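Weson Football Club
Minutes of the Football Operations Meeting, November
Held in the upstairs room at the Trarnent Road ground. Meeting opened at 6.30 pm.

Present: Chair, Secretary, First Team Manager, Head of Recruitment, Club Physiotherapist, Under-18s Coach, Supporters' Representative.
Apologies: Finance Officer (written report supplied).

1. Minutes of the previous meeting
Accepted as a correct record, subject to one change under item 5, where "loan fee" should read "loan wage contribution". The Secretary to amend the file copy.

2. Matters arising
The replacement goal nets have been delivered and fitted at the Winham end. The invoice has been passed for payment. The query from the league over the late team sheet is closed and no fine was issued.

3. Squad and contracts
The Head of Recruitment reported a registered first team squad of 22. Of these, 16 are under contract beyond the end of the season. The remainder can speak to other clubs from January under the terms of their current deals.

Offers have been drafted for both goalkeepers. The length proposed is two years in each case, with the second year dependent on appearances. The First Team Manager asked that the appearance clause count league matches only. Agreed.

The position of the club captain was discussed at length. His representative has asked for talks to be put back until after the cup tie. The Manager was content with this. The Chair was not, and asked that a date be fixed in writing before the window opens. The Head of Recruitment to write to the representative.

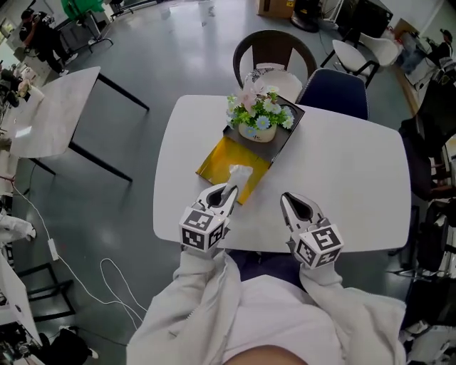
The Supporters' Representative asked whether a statement would be made on the captain's future. It was agreed that the club would not comment while talks were open, and that the match programme should carry nothing on the subject.

4. January window
The wage budget is unchanged. The Finance Officer's report notes that any permanent signing must be matched by a departure or by a loan out with full wages covered.

Priority positions remain left back and a central midfielder. An enquiry has been made to Winham Town for a left back on loan to the end of the season. Winham will not release the player until their own injuries clear. A trial period for a midfielder was considered and deferred.

5. Medical report
The Physiotherapist reported two hamstring injuries, both graded as minor. Both players are to resume straight-line running next week and will be reviewed before joining full training. The winger's ankle has been scanned and the result is awaited.

The Manager asked for the medical list by noon on the day before each match. Agreed. 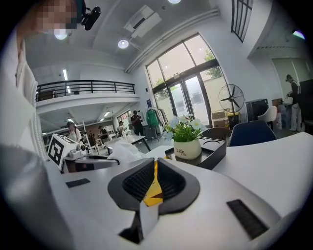 6. Under-18s
The Under-18s Coach asked for use of the main pitch for the youth cup match. Approved, provided the first team has no home fixture within 48 hours. The Bakker Cup entry form has been returned and the fee paid.

Two scholars are to train with the first team squad until the new year. School and college timetables to be checked by the Secretary before this begins.

7. Pitch and fixtures
The goalmouth at the Trarnent Road end is worn and will be reseeded when weather allows. Warm-ups to be kept out of both penalty areas until further notice. The postponed away match at Winham has been rearranged with a 7.45 pm kick-off. Coach travel to be rebooked.

8. Any other business
The Manager asked for a second set of training bibs. Approved. The Supporters' Representative reported complaints over the volume of the tannoy in the covered stand. The Secretary to raise this with the matchday announcer.

Actions
Secretary: amend previous minutes; check scholars' timetables; rebook coach; tannoy.
Head of Recruitment: letter to captain's representative; issue goalkeepers' offers; further contact with Winham Town.
Physiotherapist: scan result to Manager on receipt; medical list by noon before each match.

Meeting closed at 8.10 pm. Next meeting to be held in December, same room.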